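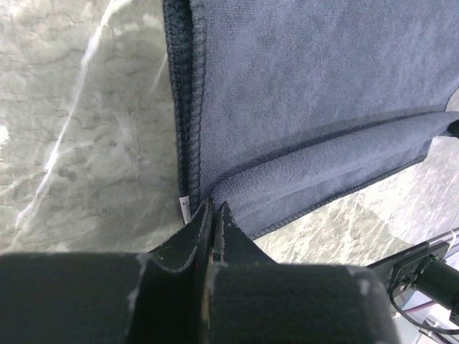
Small hotels and their washing. Notes for the talk in Dillham, 3 Dec 2021

Slide 1. Good afternoon. Thank you for the invitation. I will speak slowly, and please stop me if a word is not clear.

My subject is the money that small guest houses spend on towels and bed sheets. I worked for many years at the Bastos laundry in Rukbridge, first at the ironing table and later in the office, so I have seen this matter from both ends.

(Wait here until the people at the back have sat down.)

Slide 2. The guest house in Stastthorpe. It has 14 rooms. When I first visited, the owners bought new towels every January, always white, always the cheapest. By summer they were thin and the guests complained. The owners believed that the laundry was guilty. In part this was true: we washed them too hot, and I say so openly.

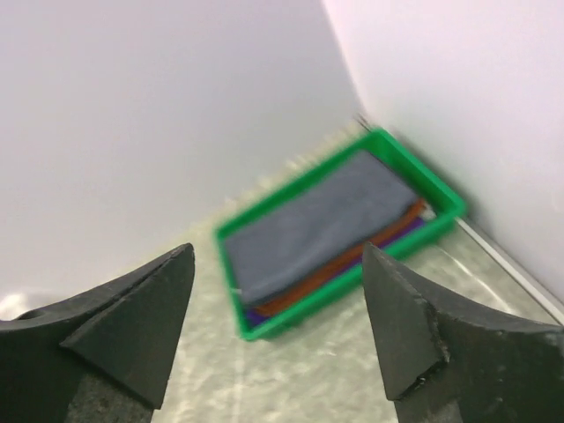 Sorting comes before washing, and most of the damage is already decided at this point. In Stastthorpe everything went down the stairs in one big bag, the kitchen cloths together with the face towels. I asked them to keep one container for each kind of textile. It does not need to be expensive. A plastic tray like the green one on the floor is enough for the face cloths, and the bath towels can have a bag of their own. After this change we could choose the correct programme without opening each bag and guessing.

Slide 3. Washing. Say the three mistakes: too much powder, too much softener, too full a drum. Softener is the one that surprises people. It makes a towel pleasant to touch, but the towel then takes up less water. Ask who in the room uses it every time. Do not laugh at the answers.

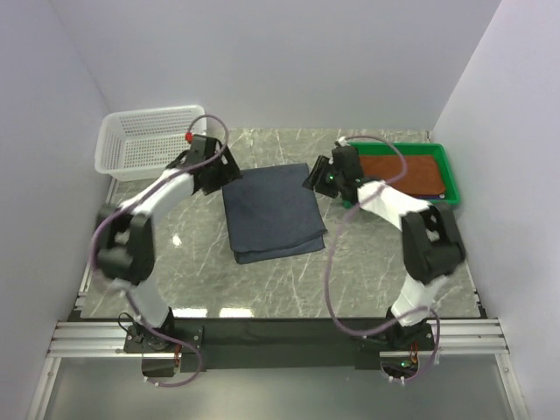
For coloured textiles I would add one more point. Dark blue and dark grey hide make-up marks better than white, and many houses choose them for this reason. But please wash them separately for the first 5 washes, and turn the bath mats over before drying.

Slide 4. Drying and folding. Shake each piece before it goes on the line. Fold when fully dry, never before, also when the next guests are standing at the door. New towels go to the bottom of the pile, so that the whole stock grows old together.

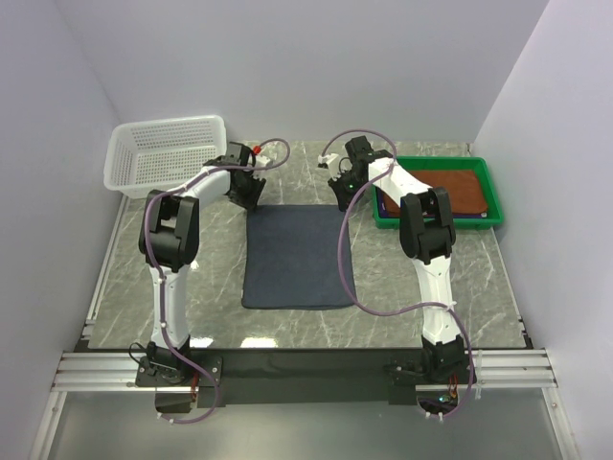 The same rule is good for pillow cases, although there I am less strict.

Slide 5. Costs. Stastthorpe now replaces 32 towels in a year. Leave the table on the screen while they copy it. The laundry bill itself did not become smaller, and I must say this before somebody asks.

Questions, if there is time. The handout is on the table near the door, with my address on the second page.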